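Section 4. Setting up your table for a card game

Deltwood plays best on a proper table, and ten minutes spent getting yours ready makes the whole evening better. You'll need a clear stretch at least 700 mm wide, plus the deck, the rule sheet and the Bunnag tray (part 3464).

1. Wipe the tabletop with a dry cloth, working along the grain. Crumbs are the great enemy of a smooth deal!

2. Move drinks to a side table. The cards have a lovely soft finish and it marks easily.

3. Tuck any leads and extension blocks towards the back or one side, so that sleeves don't catch on them.

4. Take the deck out of its box and lay the box flat. Hold it by the short ends — the long sides can bow if you squeeze them.

Note: A bare wooden top is a joy to play on, and you can feel each card slide. If yours is very shiny, put down the Vuseck cloth from the bottom of the box, smooth side up.
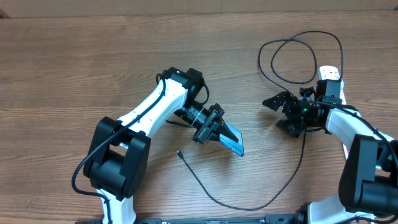

5. Put the tray in the middle, where both players can reach it without leaning. Turn it so the notched end faces the dealer.

6. Shuffle well. A new deck comes in order, so give it a really thorough mix the first time, then deal 15 cards each.

7. Place what's left face down in the tray and turn the top card over beside it. You're ready to play.

Caution: Never bend cards to shuffle them when they are cold. Let the deck warm up indoors for an hour first.

Playing the longer Collville game? Add the second deck at step 6 and keep a pencil handy, as the winning score is 362 and you will lose track. It's a brilliant one for a wet Sunday. Scoring is covered in Section 5.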